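FOR IMMEDIATE RELEASE

Lustley opens its teaching bench to outside workshops and colleges, with 3741 demonstrations already in the library

CLOLOW, Sat 31 July. Lustley, the small automation company that has been teaching robot arms to pick things out of bins since its days in a rented unit behind the Clolow bus garage, is pleased to announce that its teaching bench will be open to visiting teams from September. Workshops, colleges and small manufacturers will be able to book time on the bench, bring along the objects that give them trouble, and go home with a full set of recorded demonstrations that they are free to use however they like.

We have wanted to do this for a long while, and we hope you will forgive us for sounding a little proud. The bench began as a way for our own people to settle an argument about whether it was quicker to show an arm a job by taking hold of it or by driving it from a chair across the room. The argument is still going (it comes up most lunchtimes), but along the way we gathered 3741 demonstrations, and we kept hearing from customers who wanted to try the same thing with their own parts and their own hands.

Two ways of showing a task

Visitors can choose between two methods, and most will want to try both before settling on one.

The first is guiding by hand. The operator stands beside the arm, takes hold of it near the wrist and leads it through the movement: over the bin, down to the object, close the fingers, up and away. It feels natural within a few minutes, and people who have spent years doing a job at a workbench often find they bring a good deal of that skill with them. It does ask something of the shoulders, and we suggest taking turns.

The second is remote control. The operator sits at a desk with a handheld controller from our Winard range, and the arm follows the hand as it moves. A foot pedal pauses everything, so the operator can put the controller down, rest, shift in the chair and pick up again where the arm was left. Remote control takes longer to learn. We set aside the first morning for it, and we ask every new operator to make 15 practice picks before anything is saved. Once it clicks, though, many people prefer it, especially for the fussy work close to a wall or down in a corner, where a person's own arm would otherwise be in the way of their eyes.

Whichever method is used, the recording works in the same fashion. The position of the arm, the opening of the gripper and the camera views are stored together, and the operator marks each attempt as a success or a miss when it is finished. Please do keep the misses! They are every bit as welcome in the library as the good ones, and some of our most useful lessons have come from a finger that landed a little too far to the left.

Why a bin full of odds and ends

People who visit for the first time sometimes expect to see neat rows of identical parts. Those have their place, and we have several customers who need exactly that, but an arm that has only ever met one shape tends to be thrown by the second. So the Lustley bench uses a mixed collection of everyday things, of the sort you might find in a kitchen drawer, a toy box or a bathroom cabinet. Some are soft and some are hard, some roll and some lie flat, and a few seem to have been designed to be awkward.
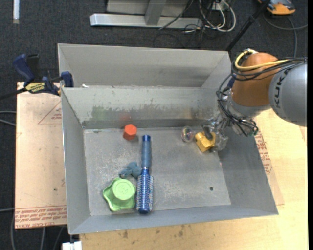
A good demonstration starts before the arm has moved at all, with the operator deciding what to go for first. An object lying close to a wall leaves less room for the fingers than one out in the open. A ball may roll if it is nudged, and a long brush can be taken at the handle or at the head, with quite different results once it is in the air. We encourage operators to talk through these choices out loud as they work, and to slow down for the last part of the approach, where the arm has the most to learn from them.

The software that turns these recordings into movement is called Coşkun, and it will be available to every visiting team for the length of their stay. Coşkun lets an operator play back a demonstration, trim the hesitation from the beginning, and compare two attempts at the same pick side by side. Of the demonstrations gathered so far, 724 were made by people who had never handled a robot before they came through our door, and we are very glad to have them.

What a visit includes

Each booking runs for two full days. The first is given over to safety, to learning both methods and to the practice picks. The second is for recording with the visitors' own objects. One of our operators stays with the team throughout, and there is plenty of coffee. Visitors should bring their objects in a sturdy box, along with a few spares of anything breakable, and should wear closed shoes and tie back long hair. Objects need to be dry, free of oil and small enough to be lifted comfortably in one hand.

We have set aside 92 bench days for outside teams in the first season. A share of these is being held for colleges and training centers, who will pay a reduced rate, and we would particularly like to hear from instructors who have a class of mixed experience. No programming is needed for either method. If you can show a new colleague how to do a job, you already have most of what we are looking for.

All recordings made during a visit belong to the visiting team. Teams who would like to add theirs to the shared Lustley library are warmly invited to do so, and will have access to the rest of the library in return, but there is no obligation and the price of the visit is the same either way.

Booking

Requests can be made through the form on the Lustley website or by calling the Clolow office during working hours. Please tell us how many people will be coming, which objects you hope to bring and whether anyone in the party has used a robot arm before. We reply to every request, though it may take us a few days in the busier weeks.

Members of the press who would like to try the bench for themselves are very welcome, and can arrange a morning or an afternoon through the same office.

About Lustley

Lustley designs and supports robot picking systems for small and medium-sized workshops. The company makes the Winard line of handheld controllers and the Coşkun demonstration software, and is based in Clolow.

Media contact: Press Desk, Lustley, Clolow

ENDS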